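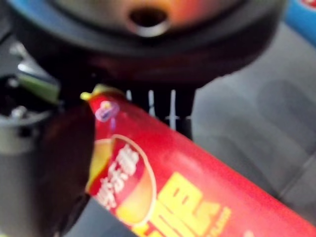 Figure 2.1 A red snack can with a yellow cap, seen at an angle.

Chapter 2
Packages and Their Labels

A snack can has two jobs. It keeps the food from being crushed, and it tells the shopper what is inside. The label on the can in Figure 2.1 does this with an oval graphic, a small round logo and large yellow characters on red.

In this chapter you will compare 11 packages from a kitchen shelf. Faustino Tapia, who designed snack packaging for Barrera, sorted his own shelf by shape first and by material second – the order we follow in Section 2.2.

Before you read on, choose a can or box at home. Turn it on its side and write down which parts of the label you can still read. Keep your notes for the exercise on page 36.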